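Philomena Bawa @philomenabawa
I cleaned out the pantry over the weekend and kept notes. Posting them here for anyone with a small kitchen.

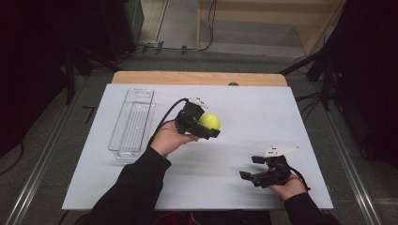
Start with the spices. I had 26 jars and cans on two shelves. Four of them were paprika. The oldest was bought for a chili cook-off two apartments ago.

Ground spices fade faster than whole ones. I rub a pinch between my fingers and smell it. If I get dust, it goes in the trash. 12 jars went that way.

Whole cumin, cloves and peppercorns all stayed. They still smelled strong.

Next was flour. I had whole wheat open on the shelf since March and it smelled like crayons. That means the oils have turned. Whole wheat goes in the freezer from now on, in a zip bag with the date on it.

White flour is fine in the cabinet if the lid is tight.

Canned goods: I put the beans and tomatoes in date order, oldest in front. Two cans of pumpkin had dented seams, so I threw them out. A small dent in the side doesn't worry me. A dent on the seam does.

Lutz Petersen asked me about rice. I keep white rice for years. Brown rice gets six months in the cabinet, longer in the fridge.

Oils were the worst part. The sesame oil was bitter and the walnut oil was worse. I'm buying the small bottles now even though they cost more per ounce.

The whole job took an afternoon. I wrote a list of what's left and taped it inside the door. We have enough lentils for 9 dinners, so I'm not buying any more until they're gone.

Lentil soup tonight. I'll post the recipe if it comes out okay.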